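Jul 16, 2022
Purkbridge open day, two-arm packing demo. Notes for the bench book, AA.

Went over with Marcelino Meireles after lunch. We were late for the intro talk and I don't think we missed much, judging by the slides left up on the wall. The Merko people had the packing cell at the far end, past the coffee. Marcelino wanted to see it because of the Gotus job. I wanted to see it because Villalobos keep quoting it at us.

The claim on the handout is 500 items bagged between faults. No word on what the items were, who decided what a fault was, or whether a person was standing next to the stop button the whole time. I asked the man running it and he said the figure came from "mixed retail goods", then went to find someone else, who said the same thing. Put it down as unproven.

What we saw was a bag-packing run with shop-type stuff. One gripper at the bag, the other going for the packets. Speed is modest. Marcelino timed one pick with his phone and got 10 seconds, but he started late and I wouldn't lean on it.

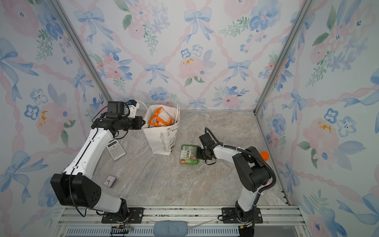

Packing demo, orange packet in the bag, right gripper at the edge of the green one.

Things I'd want answered before anyone gets excited:

The bag stands upright with its mouth open. That is most of the problem solved before the arms move. I asked whether they ever start with it folded flat and was told "not today". Our bags at Gotus arrive flat, in a bundle, and half of them stick together.

Flat packets on a hard top. How does it get under the edge without shoving the thing across the table? They say the wrist camera helps. Maybe. I'd like to see it with the packet right up against the back wall.

Flowery paper on the walls, bows and ribbons all over. Marcelino thinks a busy background is a fair test for the vision. I think it's only a fair test if they change it now and then, and I couldn't get a straight answer on that.

Cables. Strapped along the links with clips and ties, loops hanging at the wrist and elbow. Fine for a demo. I would not sign it off for a full shift.

Asked for 2 things: the raw log behind the 500, and a go with our own bags. They were friendly about the second and vague about the first. Marcelino has the contact card.

He came away keener than me. He reckons it's almost ready for light work and we should book a trial in August. I said fine, if they bring it to us and we choose the goods.

To do: AA to write to Merko re log. MM to dig out a bundle of the worst Gotus bags, the thin ones.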